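Night cream labels should state a dose

Most night creams are sold by weight and described by feel. The jar says 100 ml and "apply generously." Neither tells the buyer how much to put on a face.

Levamon's barrier cream, which I used through December, lists 13 ingredients and no amount per use. At the layer I applied, the jar lasted 33 nights. A thinner layer would have doubled that, with less transfer to the pillowcase.

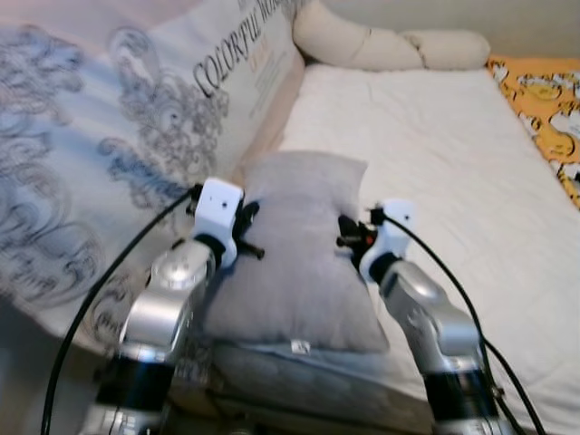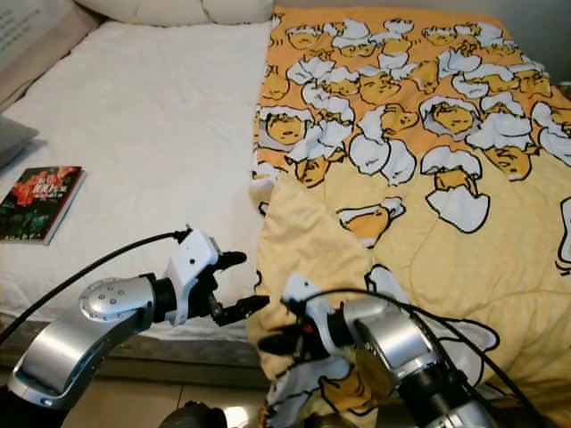
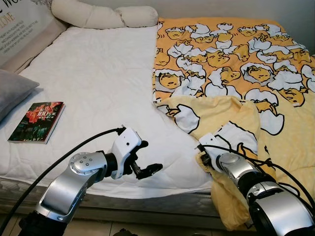 Bed and bedding, three views.

Wikström prints a dose in grams on its tube. The figure may be too high for dry climates, but it can be checked and argued with. A buyer can work out cost per night from it before paying.

Sunscreen is tested at a fixed amount per unit of skin. Night cream claims should be held to the same habit. If a brand tested its cream at a given amount, that amount belongs on the jar, next to the claim.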